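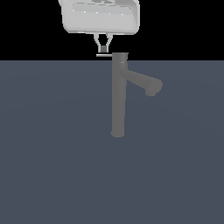 Girkar Allotment Weather Log

README, last touched in July

Hello, and thanks for downloading this. It's the weather and growing diary from my allotment plot, typed up from paper notebooks into a plain table that anybody can open in a spreadsheet. There are 2,468 rows, one for each morning I got down there with a pencil that worked. I started it to settle an argument over whether our site gets later frosts than the village (it does, Masaru, it really does) and then I just carried on.

What you get

The main file is readings.csv. Next to it is plots.csv, which says what was growing in which bed, and notes.txt, which is me grumbling about slugs. You don't need the notes to use the readings, but they explain a few of the odder gaps.

Columns in readings.csv

date: day first, then month, then year. Please tell your spreadsheet this before it has a go at guessing!
low: the overnight low in Celsius, read off the max/min thermometer on the shed's north side
high: the highest since the last reset
rain: millimetres in the gauge
wind: a word, from still, breezy, blowy or horrible
bed: the bed I was working in that day, matching plots.csv
remark: anything else, often blank

How I took the readings

I try to be there by 7.30 in the morning, before work. In winter it's more like 8, and I've left those in without marking them, sorry. The gauge is a cheap plastic one that stands 30 centimetres off the ground on a post. I empty it every time, apart from the times I forget, and then the next row has "double" in the remark column. If you're adding up monthly rain the doubles are fine as they are. If you want daily figures, drop them and the row before.

Things that are wrong with it

The first thermometer read 2 degrees too warm. I've corrected every row up to the change, and the untouched numbers are in a column called low_raw if you'd like to check my sums. There's an 11 day hole one August when I was in Wales and the neighbour who'd promised to do the gauge did the watering instead. I haven't filled it in from anywhere else, and I'd rather you didn't either, at least without saying so.

The wind words are only my opinion. I've got more easily bothered by wind as I've got older, so I wouldn't read much into "horrible" creeping up.

Bean names

Dumumus and Peñalver are climbing beans passed around our site, and Gruner is a squat little lettuce. You won't find them in a catalogue under those names. Keep the ñ when you save the file. Mine turned into a question mark twice and I had to fix every row by hand.

Using it

Do what you like with it: school projects, charts, wallpaper. A mention would be lovely. If you change the numbers, please give your version a different name so the two don't get muddled.

Thanks

Masaru Nakajima typed up the two notebooks that got rained on, and could read my sevens better than I can. Any mistakes left in those are still mine. If you spot one, send me the date and the column and I'll go and look at the paper.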